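Lilia project, work package 2: rules of good practice for kitchen tasks
Progress report to the Plullex fund
Prepared by Duangjai Luangrath, Sep 15, 2018

Dear Mr Cáceres,

This report covers the work since March. You asked us to write less about the machines and more about the rules, so I have followed this order: first what is finished, then what is late, then what we ask from you.

What is finished

The rule book for table tasks is now in its third version. The first version had 30 rules and the operators told us that they could not remember them during work. Anong Prasertsri sat with them and put together the rules which said the same thing in different words. The new text is printed on 2 pages and hangs on the wall at both sites, Sitthichai and Clollitura. It is in Thai and in English. The Spanish translation is with you for checking.

The main rules are these. Before each session the operator looks at the finger pads and writes in the log if a pad is torn or has moved. The markers on the fingers must be clean and flat. A marker with a lifted corner is changed before the session and not after. The hob stays off for all tasks where heat is not part of the task. Dry food used in the tasks is not eaten later by anybody, and it is kept in a box with a label.

Decha Wiriya has also written the stop rule, which was missing in the spring. Any person in the room can say stop, also a visitor, and the operator puts the tool down first and asks the reason second. It was used three times until now. Two times it was for a cable on the floor and one time for a wet floor near the sink. All three are in the log with the action taken.

What is late

The audit of old sessions is behind the plan. We promised to check 200 sessions against the new rules before this report. The checking itself is not difficult, but the old logs were written in different ways at the two sites, and Kanyarat Boonyarit must often call the operator to ask what was meant. She has made a short form with fixed words to avoid this in the future.

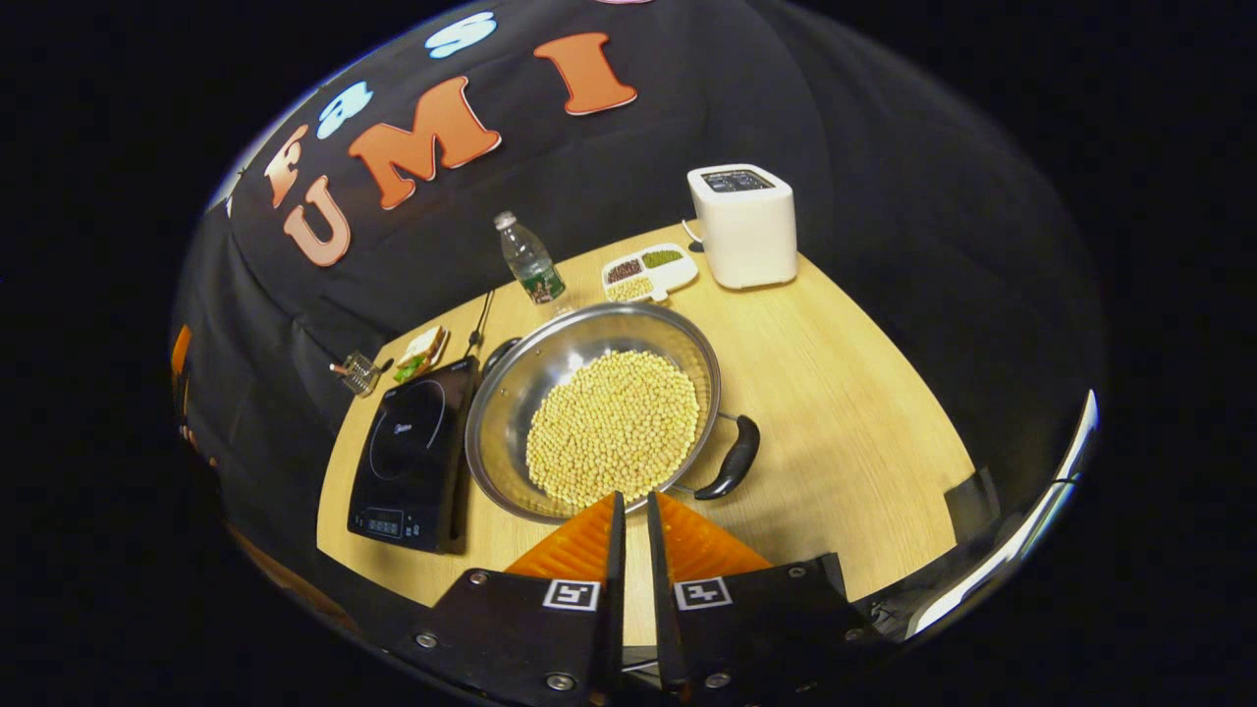 The cooking tasks needed one more discussion than we planned. Small items such as beans roll under other things and stay there until the next session, so the table must be wiped and checked between two tasks, also when the next task uses the same beans. Sitthichai already does this. At Clollitura the habit is still new and I will visit them to see how it goes. We also did not yet agree how far a power cord must be from the edge of the table. Decha wants one fixed distance, Anong prefers that the cord is always at the back. I will decide this together with them and send you the text.

What we ask from you

Please send your remarks on the Spanish translation. Please also confirm that the money left from printing can be used for spare finger pads. If you agree with a later date for the audit, I will correct the plan and send it again with the next cost table.

With kind regards,
Duangjai Luangrath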